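Lleucu Humphreys
2018-12-09

OK, a thread about reusable cups, because my office has joined the Kultaritz scheme and I've been handed the leaflet three times now. I'm not against it. I just don't believe the leaflet.

1/ The pitch: plastic cups instead of paper ones. You drink, you drop the cup on a tray, it goes off to be washed and comes back. Kultaritz says each cup is good for 1000 uses. I wrote to ask how they got 1000. Such a round number! The reply said it was "a design target."

2/ A design target is a wish. I'd like to know how many uses the cups get in a building where people leave them on windowsills and take them home for toothbrushes.

3/ We started in May with 2220 cups across both floors of the Surkmont building. Gittins in facilities tells me we've already put in a second order. He wouldn't say how big. Draw your own line on the graph.

4/ Then there's the sorting. Cups and trays are meant to go back by color, and the leaflet has a full page on this. Fine, but color tells you which bin a thing goes in. It tells you nothing about whether it's clean or cracked or has had soup in it.

5/ I do like the cups themselves, for what it's worth. Plain, slightly tapered, a nice washed-out blue. Coffee tastes like coffee in them. Tea, less so – my third cup of the week had a definite whiff of somebody's tomato lunch.

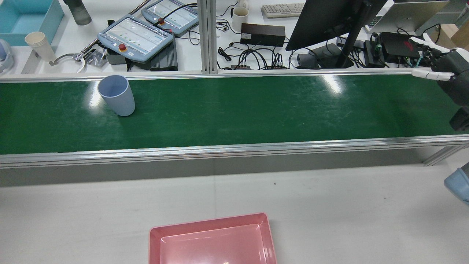

Blue cup on the green belt, pink tray out front. Paper cups still stacked at the back.

6/ Look past the belt. Paper cups! I'm not saying that's a scandal. I'm saying every place I've seen that went reusable kept a stack of paper within reach, and I've never once seen the paper counted in the savings.

7/ Also, a light, tapered cup standing on a belt. I have knocked over heavier mugs by putting down a newspaper. If the plan depends on cups staying upright, I want to see a full day of it with the belt running and cups nose to tail.

8/ Somebody at Ilden (they make the trays) told me the rim is there "to contain spills." Great. The rims on ours contain spills so well that they arrive at the wash area with a puddle in them, and whoever picks one up gets it down their sleeve. Ask me how I know.

9/ What would change my mind: the number of cups bought, the number still in use, and what the washing costs in hot water. Seven months of that on one sheet of paper. I've asked for it twice.

10/ Until then I'm using the same chipped mug I've had for 20 years. Washed by me, in the sink, with the bad sponge.

11/ Gittins has just replied to say the sheet is "being put together." Will post it if it shows up.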